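Guvell Opens Hands-On Robot Teaching Program to Small Electronics Shops

TUVMONT, April 4, 2022 – Guvell is delighted to announce that its robot teaching program, known as Ehlers, is now open to small electronics shops that would like to show a robot their own jobs, at their own pace, without having to write a line of code.

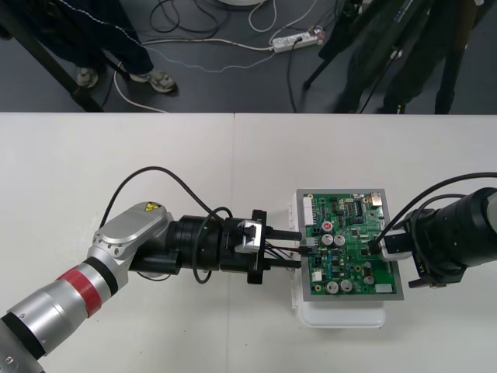
Ehlers begins with a person who already knows the work. An operator guides a pair of arms by remote control through a job from start to finish, and the system keeps a record of every motion, good tries and clumsy ones alike. Connector work has been the favorite so far, and it takes some patience to teach: one gripper has a small wired connector up against the left edge of the green board while the second arm reaches in to a black connector on the right, and the operator has to mind both sides at once.

"We all learned this kind of thing by sitting next to somebody who was good at it, and I suppose I wanted the robot to have that same chance," said Surachet Bunnag, who leads the program at Guvell. "The first week is slow – it always is – but people do settle in."

The team has recorded 3,089 demonstrations to date, with over 200 of them led by hand, the operator holding the arm and walking it gently through the motion.
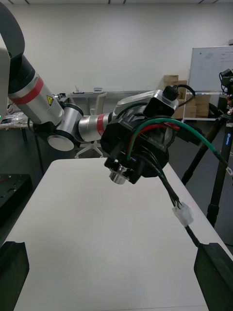 Does an operator need any background in robotics?
Most come straight from the assembly bench and are comfortable with the controls after a few days of practice with a trainer beside them.

Detlef Kasten, who trains new operators, said wires are still the part that brings everyone back for another session, himself included. "A wire has its own ideas about where it would like to go," he said. 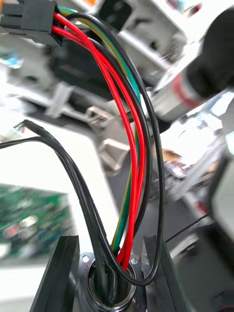 Wires in red, black, teal-green and striped yellow-and-green run down into a round metal flange.

Shops may sign up for the May sessions through the Guvell office in Drokdale.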